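Freezing chopped peppers: bag size, blanching and the board
Posted in January by Romcombe Kitchen Forum - Preserving and Storage
4 min read

marrowfat_k
I am working through a crate of long red peppers and want a repeatable method before I do the rest. Current procedure: wash, dry, halve, remove seeds and pith, cut into chunks, straight into clear bags, press flat, freeze. No blanching. Last year's batch formed a solid block and I had to hit it on the worktop to get a portion out. Is the fault in the drying, the bag or the freezer? The freezer is a Sernholm upright, set to the coldest position.

tinlid
Drying, most likely. Surface water is what bonds the pieces. Spread them on a tray in a single layer, freeze for 2 hours, then bag. They stay separate after that.

halfpintjug
Disagree on the tray. It takes up a whole drawer and the peppers pick up the smell of whatever else is in there. If the bag is filled thin and laid flat, you can snap off what you need. I fill to a thickness of 2 cm and no more.

marrowfat_k
I can't spare a drawer for trays, so I am trying the thin fill first. Chunks go into the bag as each pepper is cut, so that the board never holds more than one. 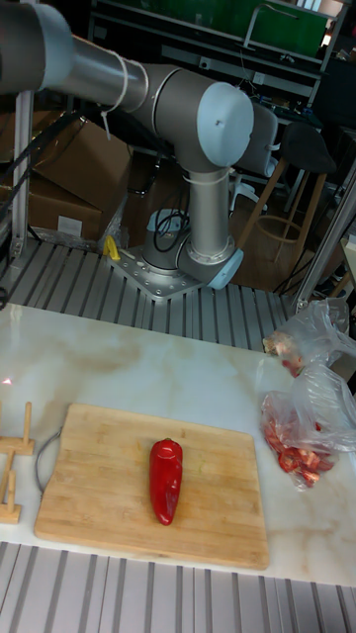
The chunks are on the large side, which I prefer for stews. For omelettes I would go smaller, in a separate bag. I have not decided whether to label by cut or by month.

tinlid
Both. Write on the bag before you fill it, as the pen skids once there is anything inside.

oatcake_rm
Two points on the board. Bamboo is hard on an edge. I had a Barketti board in bamboo and was sharpening twice as often as on beech. Second, wipe it between peppers, otherwise the seeds travel into the bag.

halfpintjug
The difference in wear is overstated. My Tsuji knife has been on bamboo for years with an ordinary strop. Blunt knives come from glass boards and dishwashers.

oatcake_rm
Depends on the steel. Yours may be softer than mine and easier to bring back. I stand by the wiping.

marrowfat_k
Noted on the wiping. Any view on blanching?

tinlid
Not needed for peppers if they will be cooked later. It softens them and adds the water you are trying to avoid.

halfpintjug
Agreed, for once. Leave the bags open for 30 minutes in the fridge before sealing - it cuts down on frost inside.

oatcake_rm
I have tried that and saw no difference in frost. Getting the air out matters more. Close the bag nearly all the way, press from the bottom up, then seal.

marrowfat_k
I will do one bag each way and report back when I open them.

Contact the moderators | Copyright Romcombe Kitchen Forum | Back to top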